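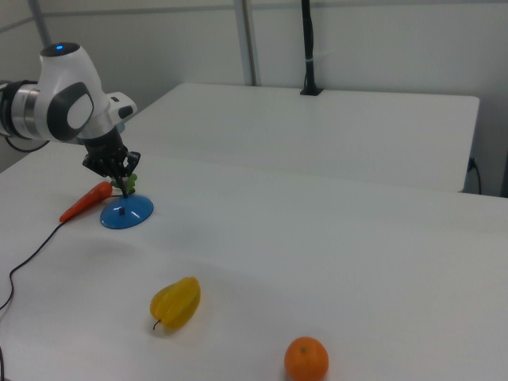
Robot club, the lamp task

4/21/23

Quick one, I have to be up early. Long day in the lab with Rehema and we are still on the lamp. For anyone new here, our club is doing the Hiludora challenge this spring. You get a table, toy fruit and veg, a desk lamp, and the arm has to deal with the lamp without making a mess of everything else. Sounds easy. Took us most of March just to get the arm talking to Rehema's laptop.

Where we are:

Fruit is mostly fine. Tangerine, star fruit, no drama. The carrot is a pain. Big leafy top, skinny root, and the grasp code keeps going for the greens. I hate the greens.

We logged 190 tries so far this semester, 70 of them on the carrot alone. Rehema keeps the spreadsheet, I keep forgeting to fill in my rows. Sorry Rehema.
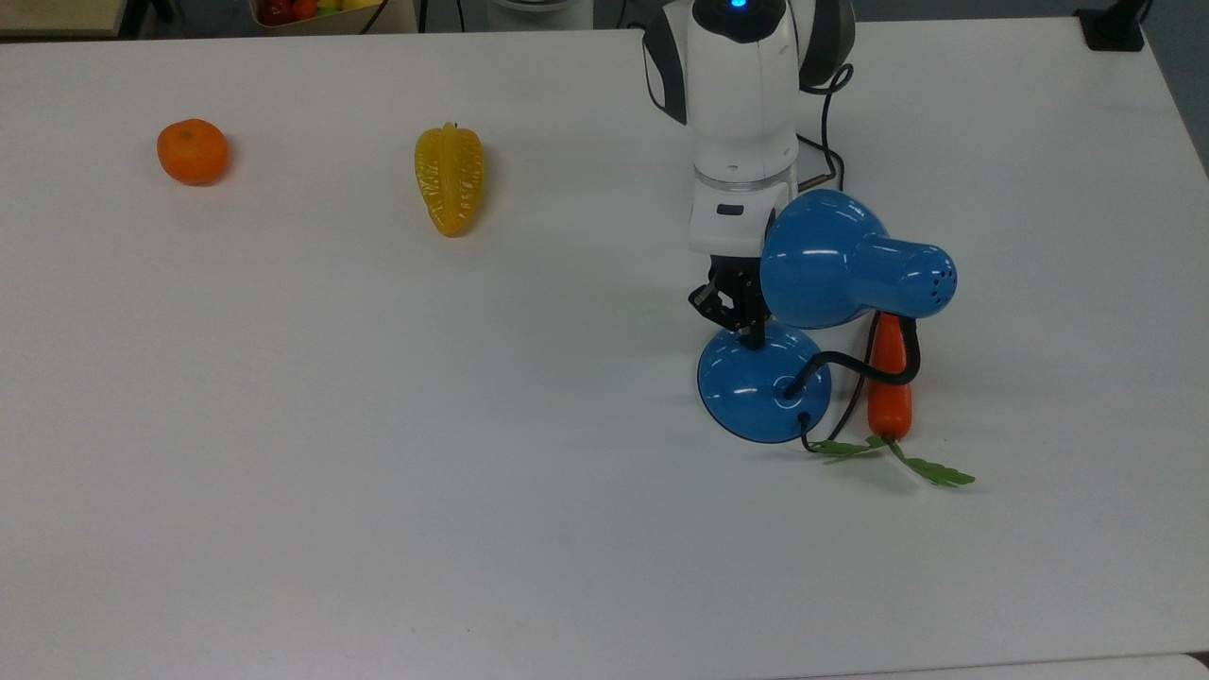
The lamp base is round and shiny and the depth readings go nuts on it. Gillespie Matheson (our advisor) said to stop trusting the depth there and just fit a circle to the color image. Wrote that in 11 lines. Ugly lines. Want to run it against the old logs before I get excited.

Then the cord. Thin black thing, the planner has no idea it exists. Rehema wants to treat it as a keep-out zone, I want to ignore it and go in from higher up – we argued about this all through lunch and I think she's right but dont tell her.

Other stuff. Our code repo is now called Kuvlow, long story, the vote was close. The team from Lenley posted their progress video and it's really good. Annoyingly good. They slowed everything way down near the table and I think we should steal that.

To do before next meeting: circle fit, slower approach, rename the log files so they sort right, and somebody please bring the good tape. I'll put the code up when it's less embarassing – probably next week.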